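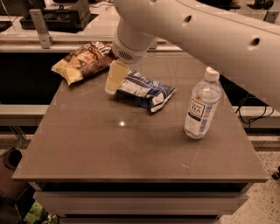

2019-06-14, Cledness workshop, Remunska arm, back bench

Got in late, bus from Vellville again. Aim for the session: pick up crisp bags off the square table without squashing them flat or shoving them over the side. Everything rigid we've tried so far is fine. Bags are not fine.

Table as it is: brown bag left, blue bag right, the pale yellow one between them, tea bottle off to the right. Bottle stays put, it's there as something to avoid. Don't tidy the bags, they need to be crumpled or the test means nothing.

Homed the arm twice. First time the shoulder stopped short and threw a limit error, second time clean. Same as last session, still don't know why. Suspect the connector and not the switch. Wiggled it, no change, wiggled it again, error gone. Not writing that down as a fix.

Approach height
Started with hover at 30 mm over the target, then down slow. Too cautious on the bags, the depth reading jumps all over the place on shiny print and the arm sits there dithering. Dropped hover to 12 mm and it settles much quicker. Would not use 12 near the bottle though. Need a per-object number in the config instead of one for the lot, have put a note in the file where I'll trip over it.

Yellow one is an awkward neighbour. Gripper comes down over it and anything opening sideways is going to catch a bag. Tried rotating the wrist a quarter turn, better on the right, worse on the left. Leave the wrist alone for now and do the bags in order, brown first. 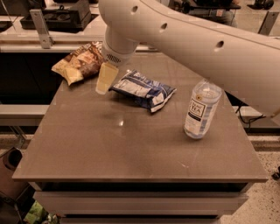

Finger pads
Yüksel sent the new pads, softer than the old ones. Fitted with double sided tape becuase the screws in the packet are too long. They grip crinkly stuff much better. They also pick up every bit of fluff in the building, wipe before each run.

Motor current limit was at 800 or somthing daft left over from the lifting tests. Now 500 mA. At 500 it pinches the bag and stops, no crunch. Haven't tried lower.

Runs on the brown bag, yellow one moved off first:
- run 1, came down on the seam, slid off, bag turned a bit
- run 2, middle of the bag, held, lifted, dropped on the way over
- run 3, pressed too hard into the table before closing. Stopped it by hand. Z offset is wrong since the pads went on, they're thicker, obviously. Should have measured first.

Corrected Z by 3 mm and carried on. Presses into the bag still but the table isn't taking the load. I think a small press is what we want with bags, pushes the air to the ends and leaves a bit of slack to grab. To be argued over.

Watch the elbow. When reaching for the far left of the table it swings right out over the front and passes above the blue bag. Clearance was all right but I'd want more before putting anything tall there.

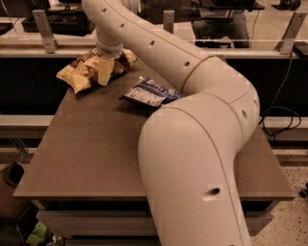 Nevzat Karabulut thinks the pressing is a bodge and says we should come in from the side at a low angle, scoop the crimped end and close on that. Says the seal is the only bit of a crisp bag that's the same every time. Fair, but the camera loses the seal whenever the bag is folded over, and half of them are. He wants to do it by hand-teaching a few poses first, no vision. Agreed he can have the arm next session if he puts my config back after.

Left to do
- measure pads properly, callipers in the drawer under the lathe
- shorter screws, ask Yüksel, don't leave the tape on for ever
- shoulder connector, take it apart and look
- strain relief on the cables behind the table, it's been on this list since November
- blue bag, not started

Logs are on the bench laptop in the Remunska folder, named by run. Run 2 has no log, forgot to press record. Arm parked, power off at the wall.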